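What a Hotel Counter Tells You: Brochure Racks and the People Who Stop at Them
Project report, Hospitality and Visitor Services, second year
Submitted by Corinne Marchetti

Where the idea came from

My grandmother kept a shoebox of hotel cards and leaflets from every trip she ever took, and when we were asked to choose a small piece of the guest experience and look at it properly, I thought of that box right away. Most of my classmates picked booking apps or breakfast service (both very good topics, and I learned a lot from their talks!), but I wanted to know whether people still pick up printed cards at all, and whether the rack they sit in makes any difference.

The project ran through August in Wiststead, with a shorter visit to Gallgate near the end. The tourist office in Wiststead was kind enough to share its printing figures with me. They ordered 3,938 cards for the summer season, and 3,353 of those had left the building by the time I finished. I had guessed almost 3,000, so I was pleasantly surprised, and so was the woman at the desk, who told me she had been thinking of ordering fewer next year.

How I went about it

I spent my mornings sitting near the racks with a notebook, trying to look like somebody waiting for a bus. I wrote down where people's hands went first, whether they put a card back, and whether it went back in the same slot. I did not follow anyone or ask for names. In the afternoons I talked with anyone who was willing, which was more people than I expected, and some of those conversations went on so long that my tea went cold.

I also compared two kinds of rack: the wire spinner at Gallgate, and a slotted wooden one of the sort I would like to see at more front desks.
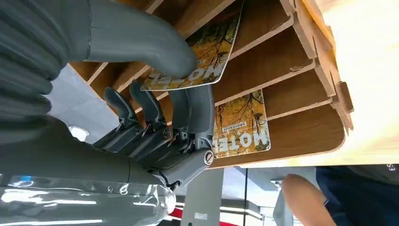
Wood has a feel to it that a wire spinner can't match, and several of the people I interviewed brought this up before I had even asked. They said it looked like furniture and made them want to stop for a minute. The slots matter just as much as the material, though. A card that leans at an angle, partly out of its slot, can be taken with very little fuss, and the design of the card does a lot of the work too. The one with golden autumn leaves and HOTEL in big white letters is a nice case of this, with a word you can read from across a lobby and a picture that gives you a season to daydream about. My interviewees liked that sort of card much better than the crowded ones with a map, a menu and a phone number all fighting for space.

What I found

The wire spinner got plenty of attention from children, who enjoyed turning it, but the adults with them tended to walk off empty-handed. People at a fixed rack stood still longer and read more. Cards at chest height went fastest, and the bottom row hardly moved unless someone had a stroller and was already bending down.

Cards were very often returned to the wrong slot. By noon the Wiststead rack was usually a happy jumble, and the staff straightened it when the desk was quiet.

What I would do differently

I would visit in winter as well, as summer visitors are in a browsing mood and may not be typical. I would also write my interview questions in a better order. The one about favorite colors came far too early and confused people.

My thanks to Mrs. Kapoor for reading two drafts of this and for lending me her folding chair, which is still in my hallway and will be returned before the next term starts.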